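20/05/2022
Posted by the Hutmont reed organ bench

Zastley parlour organ, bellows out and on the trestles. Continuing from the strip-down.

Old cloth came off the exhauster in two goes. The first half lifted with a scraper, the second half needed warm damp rags left on until the glue let go. Whoever did it last used hide glue on the ribs and something white and rubbery on the corners. The white stuff doesn't soften with water or heat and has to be rolled off with a thumb and then sanded. It has soaked into the end grain on the lower board and I've stopped chasing it there. New glue grabbed well enough on a test patch next to it.

Main board is pine, one piece, 455 mm across at the wide end. It has cupped a little, high in the middle. A straightedge shows daylight at both sides but the board pulls flat under hand pressure, so I'm leaving it alone. There is an old crack running in from the hinge side which had been papered over. I opened it, ran thin hide glue in, clamped it and covered it with a linen strip on the inside face. Clamps stayed on for over 24 hours. No movement in it when flexed.

Hinges are canvas and were finished. The outer pair tore when I opened the bellows fully. Cut new ones from the heavy cotton duck, 57 mm wide, same as the originals, glued to the board edge first and left to grab before closing the boards together. I got the first one slightly skewed and pulled it off while it was still wet. If you are doing this alone, pencil the centre line on the cloth as well as on the wood. I only had it on the wood.

Springs: three in the reservoir, all original as far as I can tell, one noticeably weaker than the others. I swapped the positions so the weak one sits in the middle. Might still need replacing. Will see what the pressure does when it's closed up. I'd like to avoid putting new springs in old boards if the pump holds steady, as the last organ we did that to ended up with a very hard pedal and had to come apart again.

Cloth. Went with the Kanar rubberised, the thinner of the two weights we have. The thick one lasts longer but fights the folds on a bellows this small, and the treadles on this organ are light. Cut the strip in one length with the join on the hinge side. The grain runs the long way. Allowed extra at the corners and trimmed after gluing. Note for next time, the blade wants changing before every long cut, it dragged near the end and left a fuzzy edge that I had to go back over.

Glue. Hide glue for all of it, made up yesterday and held warm in the pot. First batch was too thick and skinned before I could get the cloth down on the long side. Let it down with a splash of hot water until it ran off the brush in a string and tried again. That worked. Warmed the wood with the hair dryer just ahead of the brush, short sections, a hand's length at a time, rubbed down with the bone folder and then a damp rag. The workshop was cold this morning, so the heater went on well before starting. Anyone doing this in June should put it on earlier again and bring the boards in from the shed the night before.

Order of gluing, for the notebook, as I could not find it written down from the last one:

Hinge side join first, both boards.
Long sides, stiffeners already stuck to the cloth.
Corners last, with the bellows half open.
Facing strips over the raw edges once all of that is dry.

The stiffeners are the original card where they were sound. Two had gone soft and came apart in layers. Replaced those with bookbinder's board of the same thickness, edges sanded back so they don't wear through at the fold. Leave a gap between the stiffeners at the fold line. I made it a shade wider than the old one and the bellows closes flatter than it did.
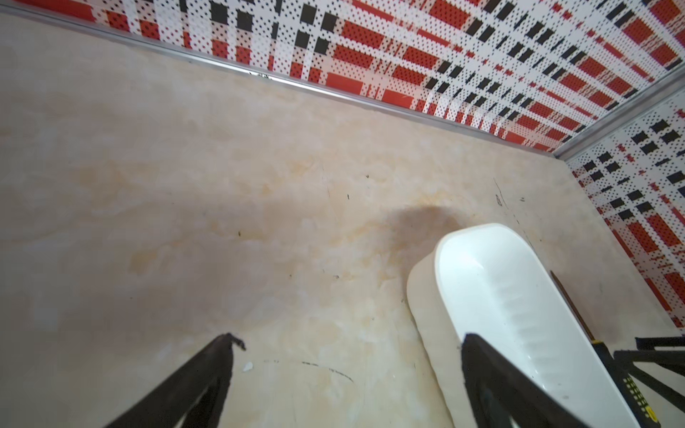 Reading time: 4 minutes

The marbled board has a good few scratches in it and yellowish patches through the middle. Sheets of facing paper can go on it for pasting, but keep the good side of any pale leather off it until it's been wiped down.

Flap valves next. Old leather is stiff and curled at the free end on all of them, and one has a hole you can see light through. Cutting replacements from the soft white skin, rough side to the wood. Each one gets glued at the ends only and pulled just snug. Too tight and they don't open, too slack and they flutter, and on this organ the flutter comes right up through the case. Test with a mouth over the hole before anything is closed in.

Also found while it was apart: a hatpin, a lot of fluff and a folded bit of sheet music in the bottom of the case, too chewed to read. The music is in an envelope with the job card. The owner on Ngubane Street asked to have anything like that back.

Reeds are still in the pan and I haven't touched them. The top octave was silent on test but I suspect dirt and not broken tongues. They can wait for the wind to be right.

Still to do:

Facing strips on the lower edge.
Valves, all of them.
Treadle straps. Webbing is on order, the stuff in the drawer is too narrow.
Felt for the swell shade, moth has been at it.
Close the reservoir and time how long it takes to fall with the pallets shut. Write the figure on the inside of the lid as well as in here.

Glue pot is washed out and the brush is hanging by the sink. Please don't lean anything on the bellows overnight, the corners are still green.

Contact the workshop: use the form on the contact page. © 2022 Hutmont reed organ bench. Back to top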